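Putting on a Show for 200 People: Our Project Report

For our music events class we had to plan, promote and run one real concert, start to finish. My group picked Skarnari, a folk-punk band that plays mostly in basements, and got them a night at the Astunik, the little hall behind the bus station. It holds 200 and I was terrified we'd get 11.
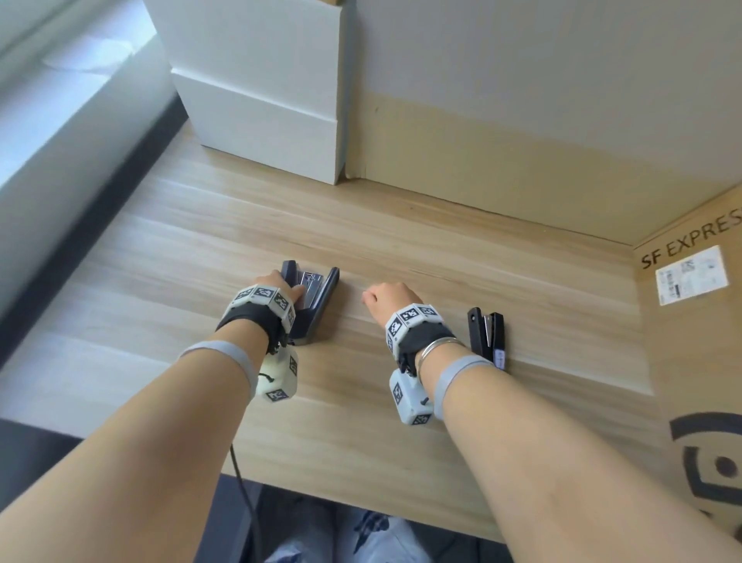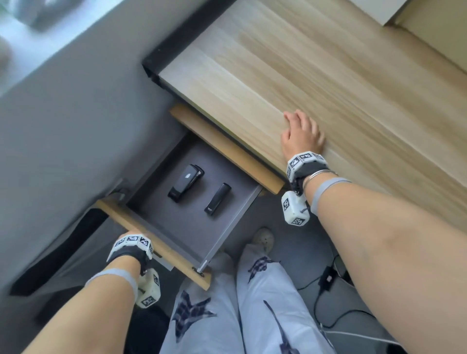
The light wood desk, in both pictures.

We started in November with the lineup. Skarnari wanted an opener who wouldn't sound anything like them, so we asked Akgül, a solo act with an accordion and a loop pedal (so good!). She said yes the same night, and then it took us 2 weeks to agree on the order of the sets.

Promotion was my part. I made a flyer with a huge orange goat on it, from one of the band's songs, and I still think it beats the online post. The post got more likes, but people at the door kept talking about the goat.

Soundcheck ran long. The accordion kept feeding back through the left monitor, and we ended up moving Akgül over by the curtain. Skarnari then played way louder than they had at soundcheck, and the vocals got buried for the first few songs. I should've walked to the back of the room sooner and told our sound person.

The crowd was great, though! They sang the whole last chorus without the band. For the next show I'd book a longer soundcheck and print more goats.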